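Drelley Hand-Held Gripper: Setup, Care and Replacement Parts

Home > Grippers > Hand-held > Drelley two-finger

Ships from our Tramcombe workshop, Monday through Friday

If you have landed on this page, chances are you already own a Drelley, or you are very close to owning one and would like to know what living with it is going to be like. Either way, welcome! We have been building and repairing these grippers for long enough to have opinions, and we would much prefer that you got a few extra years out of the one you have than that you sent it back to us with a stripped screw and a sad note in the box.

The Drelley is a two-finger parallel-style gripper that you carry and work by hand while it records what you do. It is meant for homes, shops, kitchens and anywhere else that people really keep their things. Most of our customers use it for gathering pick-and-place sessions, often with soft goods, and soft goods are where good finger pads earn their keep.

Before your first session

Let the unit sit at room temperature for a while if it came off a cold truck (our February customers know all about this). Charge it fully, then open and close the jaws slowly, all the way, 22 times. It sounds fussy, but the pivots ship with fresh grease and the first few strokes are for spreading it out. You should feel the same light resistance from one end of the travel to the other. If there is a gritty spot, stop there and write to us before you do anything else.

Next, check that the two blue pads meet flat. Close the jaws on a single sheet of printer paper and give it a gentle tug. The paper should hold across the whole face of the pads. If it swings around one corner, a pad is seated crooked, and you can pull it off and press it back on with your thumb.
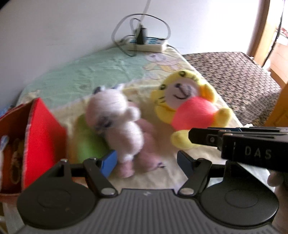
Jaws open, blue pads facing each other, with soft toys waiting on the bed.

Plush toys make a lovely practice set, by the way. They squash, they lean on each other, they come in every shape, and they forgive a clumsy grip. Start with the jaws open and come in slowly until the toy is between the pads, then close just enough to lift. New users nearly always squeeze too hard. A light pinch on a plush body is plenty, and it is kinder to the linkages too.

Looking after the pads

The blue pads are the only part we expect you to replace regularly. Lint is their great enemy. Fleece, plush and blankets all shed, and once the surface has a coat of fluff on it the grip goes slippery and people start squeezing to make up for it. Wipe both pads with a barely damp cloth at the end of each session and let them air dry. Please keep alcohol wipes away from them. They leave the surface shiny and hard.

We suggest new pads every 1,000 grips on rough or sharp-edged things and every 2,000 on fabric and plush. Always change the two together, even if one still looks fine.

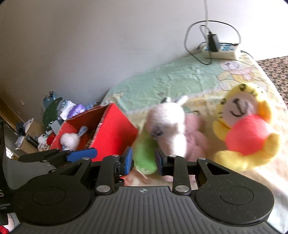 A green plush toy between the blue finger pads; the round silver caps mark the pivots.

Pivots and linkages

Every couple of weeks, wipe the silver pivot caps and the linkages with a dry cloth and look for hair or thread wound around the joints. You would be amazed at what collects there after a few afternoons on carpets and bedding. Pull it out with tweezers. A knife will nick the arm.

If the jaws feel loose, put one small drop of Closteck light grease at each pivot, work the jaws, and wipe away whatever comes out. More grease just catches more lint. Please don't tighten a pivot by force. If there is side-to-side play that you can see, the bushing is worn and it wants our bushing kit, or a trip back to the workshop.

The ribbed housing can be cleaned with a soft toothbrush, running along the ridges. There is nothing inside it that you need to reach, and opening it does end the warranty, I'm afraid.

Storage

Leave the jaws slightly open so the pads don't take a set. The Bellini padded case fits with the pads on, and has a pocket for spares and a cloth.

Parts and service

Blue finger pads, pair: in stock
Pivot bushing kit, with driver: in stock
Closteck light grease, small tube: in stock
Bellini padded case: back-ordered
Full workshop service (clean, re-grease, new pads, alignment check): 19 working days, return shipping included

When you send a gripper in, take the pads off, bag them separately, and tuck in a note telling us what you have been picking up with it. The more detail the better. We do read them all, usually over coffee, before the first screw comes out.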